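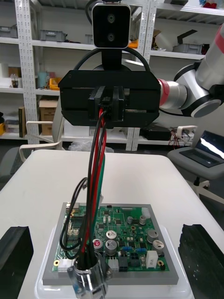 Greifer für das Stecken von Kabelbäumen vergleichen

Diese Anleitung beschreibt, wie sich zwei Parallelgreifer an derselben Steckaufgabe vergleichen lassen. Verwendet wurden die Backen Relside und Trasura an einer Zelle mit zwei Armen. Die Aufgabe: einen Stecker mit dünnen Litzen in die Buchse einer Leiterplatte drücken, während der zweite Arm gegenhält.

1. Werkstück festlegen

Die Platine liegt in einem grauen Rahmen auf einem weißen Kunststoffunterteil. Für alle Durchgänge dieselbe Platine und denselben Kabelbaum verwenden. Nach 200 Steckvorgängen den Stecker tauschen, sonst misst man den Verschleiß der Rastnase mit.

2. Ausgangslage einrichten

Beide Greifer öffnen und seitlich neben das Werkstück fahren. Der Kabelbaum liegt links von der Platine auf dem Tisch, der runde Metallstecker am Ende bleibt frei. Erst danach die Kameras abgleichen.
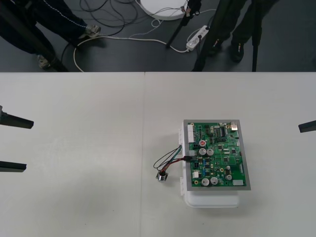 Bei Kaczmarczyk hält man davon wenig: Der Abgleich gehöre vor das Einlegen der Platine, weil man sonst beim Nachstellen immer wieder an die Litzen komme. Beide Reihenfolgen sind brauchbar, sie dürfen nur innerhalb einer Messreihe nicht wechseln.

3. Greifkraft einstellen

Mit kleiner Kraft anfangen und in festen Stufen erhöhen, bis der Stecker beim Anheben nicht mehr kippt. Bei den Relside-Backen lag der Wert in der Clata-Steuerung bei 2.000, bei den Trasura-Backen bei 3.000. Die Zahlen sind interne Stellwerte und lassen sich nicht auf andere Steuerungen übertragen.

4. Kabel im Blick behalten

Den Stecker über die Platine heben und kurz stehen lassen. Die Litzen hängen dabei nach unten und können sich an hohen Bauteilen verfangen. Im Bild der Handgelenkkamera prüfen, ob eine Schlaufe zwischen Stecker und Buchse gerät. Falls ja, neu greifen.

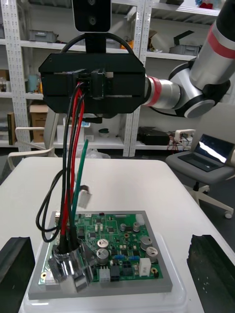
Text und Messungen: Redaktion Montagetechnik, Stand Juli

5. Stecken und gegenhalten

Der rechte Arm drückt auf den oberen rechten Bereich der Platine, der linke führt den Stecker ein. Langsam zustellen und bei Kraftanstieg ohne Weg abbrechen. Jeder Abbruch zählt als Fehlversuch, auch wenn der zweite Anlauf gelingt.

Die Relside-Backen kamen auf 73 Treffer in Folge, danach saß der Stecker schräg. Mit Trasura war die Serie kürzer, dafür ließ sich der Stecker nach einem Abbruch leichter neu fassen.
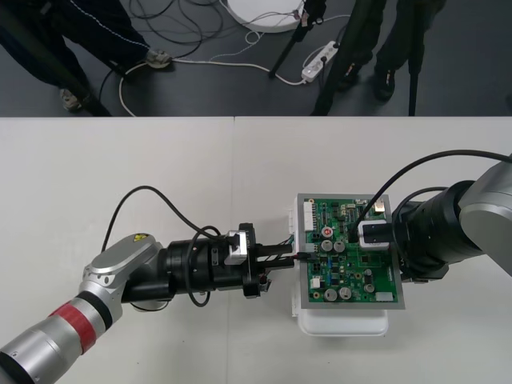

Reicht für den Vergleich auch ein einzelner Arm?

Mit einer fest verschraubten Platine geht es. Liegt sie nur lose im Rahmen, verschiebt sie sich beim Stecken, und die Werte der beiden Greifer sind nicht mehr vergleichbar.

6. Protokoll

Pro Durchgang notieren: Backentyp, Stellwert, Anzahl der Abbrüche, Lage des Steckers am Ende. Die Kameradaten erst löschen, wenn die Tabelle gegengelesen ist.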